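Truten Refurbished Office Desktop, Tower, Grade B
Stock no. 613-T
$74 plus shipping from our Revdale warehouse

We sell a lot of these and we'd like you to read the page before you buy one. Refurbished is a word that covers too much. Some sellers use it for a machine that got wiped with a damp rag and put back in a box. Others mean a full teardown. The word alone tells you nothing, so ask any seller, us included, for a list of what was done.

What we do at Truten: blow out the dust, replace the coin battery, wipe the drive, run a memory test overnight, and check every port on the front and back. We do not replace power supplies that test fine. We do not repaint cases. Grade B means scratches, and sometimes the ghost of an old asset sticker that wouldn't come off.

What you get
Tower, power cord, 11 month warranty on parts
No monitor, keyboard or mouse
No wireless card (add one at checkout or use a cable)

Is it fast? No. It opens a spreadsheet, plays video and prints. Listings that call a machine this age "gaming ready" usually mean somebody stuck a cheap graphics card in it, and the power supply may not thank them. If you want to play anything recent, spend your money elsewhere.

About "upgraded memory"
This claim bothers us most. Plenty of listings push the memory number to the top of the page and skip the processor and the drive, which matter just as much - sometimes more. Twice the memory won't rescue an old spinning disk. Ask what kind of drive it is first.

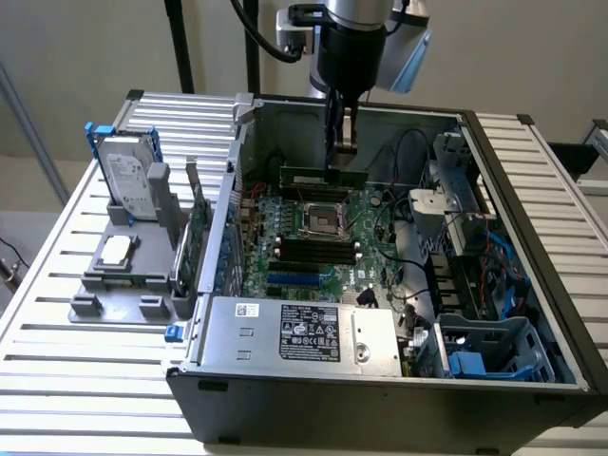

Mixed memory is the other thing to watch. Two modules that don't match will often run, but at the speed of the slower one, and a few boards refuse to start at all. We fit matched pairs only. If you add your own later, that's fine and it won't void the warranty, but we can't help much with parts we didn't sell.

Returns
You have 7 days from delivery. Return shipping is on you unless the machine is faulty. Orders from Plerkatville can be dropped off at the Fashola Street counter before 4 p.m. - bring the order slip and the power cord.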